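Stustix Kids: How Stuff Works At Home

Shoes! Why do we have a left one and a right one?

Look down at your feet. Go on. See how the big toe side is longer and the little toe side slopes away? Your two feet are like mirror pictures of each other. So shoes have to be mirror pictures too. A left and a right. Together they make a pair.

It wasn't always like that. A long time ago lots of shoes were made straight. Same shape for both feet. You just put them on and walked until they got comfy. Ouch.

Parts of a shoe, quick version

Sole - the bottom. The bit that touches the ground. Usually rubber or something like it, so you don't slip.
Upper - everything on top of the sole. Can be leather, or cloth, or knit like a sweater. Knit ones are stretchy and let air in.
Toe - the front. Heel - the back. Easy.
Collar - yes, shoes have collars! It's the edge around the hole where your foot goes in.
Laces - pull them tight and the upper hugs your foot.
Tongue - the flap under the laces. Doesn't talk.

Why do shoes get smelly?

Feet sweat. Everybody's do. Tiny living things called bacteria like warm damp places, and they feed on the stuff in sweat and dead skin. Then they make smells. Let shoes dry out before you wear them again and the smell has a harder time. Don't put them on a hot heater tho, it can crack the glue.

Putting a pair together

Pairs get split up all the time. One by the door, one under the couch. Hussam Issa from Nemport wrote to us that he had 31 shoes in his hallway. 31! That's an odd number, so at least one shoe had no partner. (Do you see why? Try it with socks.)
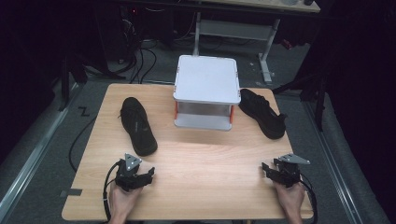

Two black shoes, pointing different ways. Can you spot the laces?

To make a neat pair, put the toes the same way. Heels level. Then check the insides: the curvy sides, where your big toes go, should be next to each other. If the toes seem to bend away from eachother you've got them swapped. Swap back. Done.

Try this

Draw around both your feet on paper. Cut them out. Flip one over and lay it on the other. Do they match? Probably nearly, but not quite. Lots of people have one foot a bit bigger, and that's why the shoe store should measure both.

Next time: zippers, and why they get stuck.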